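A Morning at the Nedwood Open Day

I came to Nedwood a little before 90 minutes of visiting time was over, so I must begin with an apology to the people who planned my route. The bus from Getdale stops on the wrong side of the hill and I walked the rest. It was August and the road has no shade. When I finally got my paper badge, Wycliffe Gachanja was waiting at the door, and he gave me water first and the tour second.

My reason to go was simple. I write small notes about household things, mostly the cheap plastic ones we all have under the sink, and Nedwood had opened its rooms where such things are handled and compared. Kinyua, the shop in our town, sells many of the same kind. I wanted to see how other people look at them.

The first room was storage. Shelves up to the ceiling, 3000 items by the list on the wall, sorted by use and then by size. Bathroom, laundry, kitchen, pets. I liked the pets shelf but we did not stay long. Mr. Gachanja explained that 1000 of these items came in the last year only, and that the list is always older than the shelf. I know this problem from my own kitchen.

After the storage we went to the tables, and I spent most of my time there. The tables are white, and the light colors of the plastic look very clear on them. One has pale pink dishes, a cup and a shallow bowl that lets some light through. I have a soft heart for this kind of pink. My aunt had a full set, and when one piece broke she bought another in the wrong shade and was unhappy for a month.

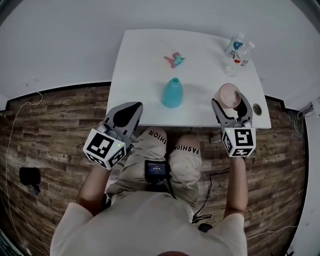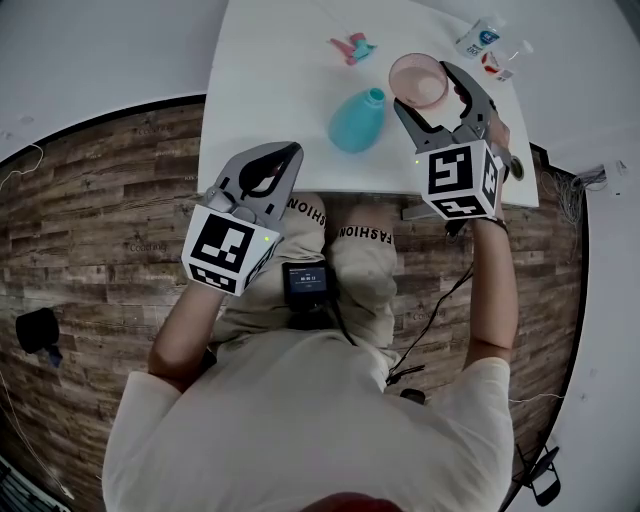 I asked Mr. Gachanja about spray bottles, because readers write to me about them more than about anything else. The trigger dies and the bottle is still good. He told me that he keeps his bottles at home for years and changes only the head, but you must check the thread of the neck before you buy. Two bottles can look like sisters and their heads will not exchange. I tried this at home later with three of mine, and only one pair fit.

We also talked about rinsing. He does it with warm water, the head separate from the bottle, and he presses the trigger many times in clean water until there is no smell. I was doing it with everything closed - this was my mistake for maybe ten years.

The last stop was a small corner with products from Skilteo, mainly boxes with lids. I must say I was less interested. The lids are good and they close with a nice sound, but the price is not for me. There was also coffee, in very small cups, and I took 2.

If you want to go, bring a hat for the road and come in the morning. The entrance is free and you write your name in a book. Ask at the desk for the return bus, as the paper on the stop is from last year and I waited there a long time before a lady with a dog told me the right hour.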